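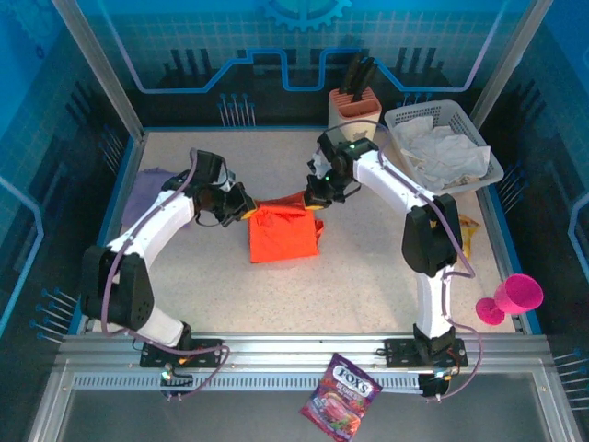 Fig. 60. Orange cloth held at two corners, knife block and basket behind.

7.2 Folding cloths

1. Spread the cloth on the worktop and smooth it from the middle outwards.
2. Take hold of two corners and lift the edge.
3. Bring the edge over to meet the opposite side, then press along the crease.
4. Fold once more and put the cloth in the basket.

Note: Fold each colour separately.

CAUTION: Keep the knife block at the back of the worktop. Do not pull cloths across it.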